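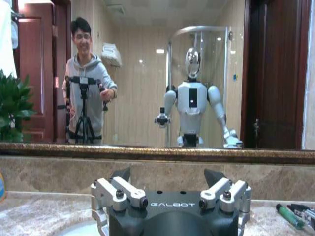
The household robotics group starts its autumn project this month, and for the first time the work is being done in rooms that people live and wash in. Until the summer all our practice was at a bench in the Femwood workshop, where the lighting never changes and every surface is the same grey. A bathroom is harder. The marble top is speckled, so a small item on it is easy to lose, and the mirror behind the basin gives the robot a second copy of itself and of anyone standing nearby. The green marker at the right of the countertop is the sort of thing the group wants the robot to find, pick up and put down again somewhere sensible, without reaching for its reflection.

Sihan Fang, who leads the group, has set three tasks for the term. The first is to clear small items from beside a basin. The second is to hang a hand towel on a rail. The third is to open a door with a lever handle and go through it, and this will probably run over into the spring. Members work in pairs and each pair writes up its own sessions. Write-ups should say what was tried, what the arm did and what was changed before the next go. Two lines is fine if nothing much happened.

Most of the early sessions are teaching sessions. One member works the arms through a task while the other keeps the log and resets the items. Jade Doucette has gone through last year's bench recordings and found 1182 that are good enough to keep. She threw out any where the gripper left the view or the item was knocked off the table before it was touched. The new bathroom recordings will be kept in a separate folder so that we can compare the two. Please do not mix them – it took Jade most of August to sort out the last lot.

Reflections were the main subject at the September meeting. Jocelyn Lavoie thinks the simplest answer is to mark the bottom edge of the mirror in software and ignore everything over that line. Clifford Cormier would sooner leave the mirror in and let the robot learn from it, as a bathroom with the mirror left out is not much of a bathroom. Both will be tried. Jocelyn's version goes first as it needs less work, and Clifford will have his ready after half-term. The same items and the same starting positions will be used for each, so please put things back on the marks.

Jennylyn Bañez is running the introductory class again on Friday evenings in the Melnyk Room. It covers safe working round the arms, how to use the stop button, basic Python and how to read a log. You do not need to have done any programming. Anyone who wants to work with the robot must do the class first, and that includes members who did it more than two years ago. Bring a laptop if you have one. Long hair should be tied back and lanyards left in your bag.

We have also entered the Villow Cup, in the student household section. Last year the team finished with 78 points, losing most of the rest on the timed round, where the gripper closed too early on thin objects and pushed them away. Pens were the worst. Sihan has asked for extra sessions on these, with the items laid at different angles to the edge of the counter and not always square to it. The team has places for two more people, one of them to look after the logs on the day.

The Ullano loan laptops are due back for updates before the end of the month. If you have one at home, please return it with its charger to the workshop office.

To join the class or the team, speak to Jennylyn or Sihan at any session.

Filed under: Clubs and Societies, Student Projects
Print this item
E-mail this to a friend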